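Flikitz is looking for participants: everyday object handling, Pridville workshop

We are a small group and we work in one bright room in Pridville. From August we need people who will come to us and handle ordinary household things for a few hours.
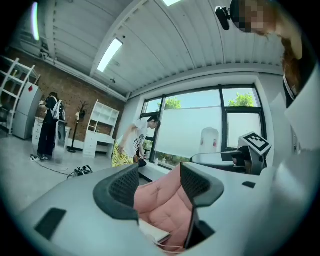
The work is simple but it asks for patience. You will pick up, turn, place and put away things like cushions, small bottles and cables, most of the time standing and leaning over a work surface. One short task is repeated many times, and then we change to the next one. Sometimes two or three people work in the room at the same time, each on a separate task, so please be comfortable with company and a little noise.

We look for:
- adults with good use of both hands
- people who can stand or bend for 49 minutes before a break
- people who can follow a written list in English (a simple level is enough, my own is also not perfect)

Experience is not needed. If you have worked in packing, sewing, housekeeping or a shop stockroom, please write it in your message, we will be glad to read it.

What you wear is your own choice. A T-shirt and comfortable pants are good. Please leave rings and long bracelets at home and tie back long hair if it disturbs you. Drinking water is in the room, but there is no kitchen, so bring your own lunch.

One session is from 9:30 in the morning until 1:00 in the afternoon. We pay 100 dollars for each full session, at the end of the same month. You can take one session or several. In the spring round our participants in Pridville and Forsyth completed 2,038 tasks, and many of these people are coming again.

To apply, send a short message to Evander Mackay through the contact form on the Flikitz page. Write your name, the mornings when you are free, and if you use mostly your left or right hand. Left-handed people are very welcome, we have too few. For questions about payment please write to Ruaridh Rutherford with the same form.

We answer every message, usually in one week.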